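Dec 23, 2022

Collection notebook, shared copy. Scribble under anything you disagree with.

Lamp day. Task on the sheet was "adjust the lamp," two grippers per person, several people working the room at once. I still don't think a task with a name that loose should have made it onto the schedule, and after today I think so more firmly. Head view first, then two from the gripper cameras.

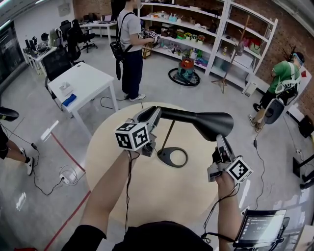
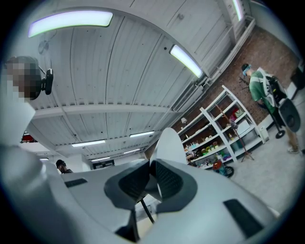
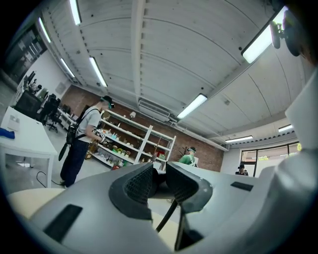 What I wanted to know before we break for the holidays is whether having several people work in one room at the same time gets us more usable examples, or only more examples. Aivar Paulauskas thinks it is settled. His argument is that the hours double up and the policy learns to ignore bystanders. I have heard "the policy learns to ignore it" about a lot of things this year.

Count for the day is 73 episodes written to disk. I went through them after lunch with the sound off and a cup of bad coffee and kept 53. Rejects, in no good order:

- Started before the hands were in place. Most of the rejects are this one. The operator presses record, then walks over. The training code will treat the walking as part of the task and so would I if I were a training code.
- Pose track jumped. Always seems to be when a cube turns away from the head camera or a forearm gets over it. We've known since September.
- Operator fixed a mistake and kept going. I threw these out, Aivar would keep them. See below.
- 2 where the gripper never closes on anything at all. Don't know. Maybe a dead trigger, maybe someone got talking.

On the recoveries. The case for keeping them is that a robot will miss, and if it has only ever seen clean grasps it has no idea what to do next. Fine. But these aren't labeled as recoveries, they're labeled as "adjust the lamp," and a person who misses usually misses in the same lazy way and then goes back the same way too. What I'm afraid of is a model that learns the miss. If we want recoveries we should collect recoveries, start them from a bad position on purpose, and give them their own tag. I have written this in here before. Putting it in again.

On the several-people question I tried to be fair. Took the kept episodes and sorted them by whether anyone else wandered through the head view while the hands were busy. The jump rate looked a little worse in the crowded ones but the pile is too small to say, and I was the one doing the sorting and I knew what I wanted to find. Somebody who doesn't care should redo it. If the other sets of markers are visible at distance the tracker ought to reject them by ID, and I'd like to see that in a log before I believe it. The setup doc says they're rejected. The setup doc also says the battery lasts a full session.

Gripper camera footage: better than I gave it credit for. The wide lens pulls in a silly amount of ceiling whenever the wrist is tipped back, and I had assumed that was wasted picture. Aivar says the ceiling is good for localization, lots of straight lines and lights that stay where they are. True, in this room. Wanham has a drop ceiling with identical tiles from wall to wall and I'd bet money it gets lost there. We should run half a day at Wanham before anyone writes "works in new rooms" on a slide.

Same worry about the shelf objects. We keep congratulating ourselves on variety, but it's the same stuff that was on the shelves when we started, moved around. A model trained on this will know our shelves very well. Drandard are paying for something that works in a kitchen.

Calibration notes, so I stop hunting for them:

- Bukex finger pads: check the zero on the opening width before the first episode and after any battery change. The drift is small but it goes one way.
- Do the time sync check with everybody's rig in one go. A clap works. Doing them one by one takes ages and people forget whose is done.
- Write the rig number on the sheet. The rig number, please. "Left one" is no use to me the next morning.
- Cable from the grippers: clip it at the waist. Two people reported it tugging on long reaches, and a tug shows up in the wrist path as a wobble that no robot needs to learn.

Operators were good today, I should say that. Once we agreed on the starting pose the rejects dropped off sharply, and nearly all of the bad starts are from the first stretch. Which makes me think a five-minute briefing is worth more than whatever filter Eglītis wants to sell us. Their demo cut the bad starts nicely on their own data. I asked to see it on ours and got a very friendly email.

Disagreement with Aivar, for the record, as he asked me to write it down: he wants to ship all the episodes and let the loss sort it out. I want to ship the kept set and hold the rest back with reasons attached. We'll train one on each, same settings, same seed, and run both on the arm in January. Needs at least 3 lamp positions neither set has seen. If his comes out ahead I will write that here in the same size letters.

He's added in pencil: "it will."

To do:

- [ ] Split the task name. "Tilt shade" and "move lamp" are different jobs.
- [ ] Put the reject reasons in the metadata, not only in this notebook.
- [ ] Pull the marker ID log from one crowded episode.
- [ ] Ask Wanham for a half day.
- [ ] Second person to re-sort the crowded/uncrowded pile without seeing my list.
- [ ] Batteries on charge before leaving. Check the charger light this time.

Copy to the backup drive was still running when I wrote this. Checksums after.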